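# The shirt at the bottom of the basket

There is a school of thought that says ironing should be done on a Sunday evening with the radio on. I belonged to it for years, in the sense that I never attended. 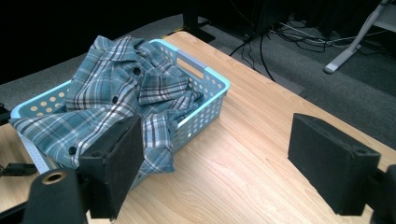 My current system has the merit of being one I've kept up for longer than a fortnight. Washing comes off the line or the airer and goes into a basket. The basket goes on the table. I can't eat at the table until the basket has gone, and I like eating. So far this has worked better than the app, the rota or the laminated chart that Melati made me in March, which I still use as a tray.

The blue basket is one of those plastic ones with little round holes up the sides. I bought it to replace a wicker thing that snagged every jumper I own. You can see straight through the holes to whatever you haven't folded, so there's no hiding a week's worth of socks in it and calling the room tidy. I did try. I put a towel over the top, and Maite Lozano came round for tea, lifted the towel, said "ah", and put it back.

The plaid shirt is the difficult one. It goes in last, comes out last, and spends the time between with its arms over the side like a man in a hot tub. Everything else I own folds into a rectangle if you're firm with it. A flannel shirt has opinions. It has a collar that wants to stand up and a placket that goes wavy in the wash, and whichever way you lay it down there's a sleeve left over.

I have been taught to fold a shirt by more than 8 people, several of whom I hadn't asked. My mother's way involves tucking things under your chin. Obaidul Uddin, who worked two summers in a menswear shop, does a thing with a magazine that takes him four seconds and me most of a chapter of the audiobook. There was a video as well, with 1,551 comments under it, nearly all of them from people explaining that the woman in it was doing it wrong. I read far more of those than I should have, standing up, holding the shirt.

What I do now is this. Do up the top button and one near the middle (doing up all of them is for people with staff). Lay it face down on the table. Smooth the back with your forearm, as if you were clearing crumbs. Fold one side in to about the middle of the shoulder, bring the sleeve back down along the edge, then the same on the other side. Fold up from the hem in thirds. Turn it over. Look at the collar, sigh, press it flat with your hand, and put it away before it gets up again.

I skip the iron. Flannel is meant to look as though you've been chopping wood, and a sharp crease down the arm gives the game away. If it's really bad I hang it in the bathroom while I have a shower, and then forget it's there until Wednesday.

The other thing I've learned is to get it out of the machine quickly. Leave it sitting for an afternoon and it sets, more or less, in the shape of whatever it was leaning on. I once wore it to lunch with a very clear impression of a tea towel across the back. Ifeanyi Olaniyan walked behind me the whole way there and brought it up over pudding.

As to where it goes once it's folded, I'm less pleased with myself. The wardrobe has a shelf for shirts, and the shelf is full of shirts I don't wear, ironed and stacked very nicely by a previous version of me with more time. The plaid one lives on top of them, because I'll want it again by the weekend. I had a go at thinning the pile in July and got as far as moving 2 of them to a bag. The bag is in the hall. I've started hanging my coat on it.

Anyway, the table has to be clear by half past six because there's soup. Socks first, I think. I've got 40 of the things and hardly a pair among them, and Melati has already offered to make me a chart.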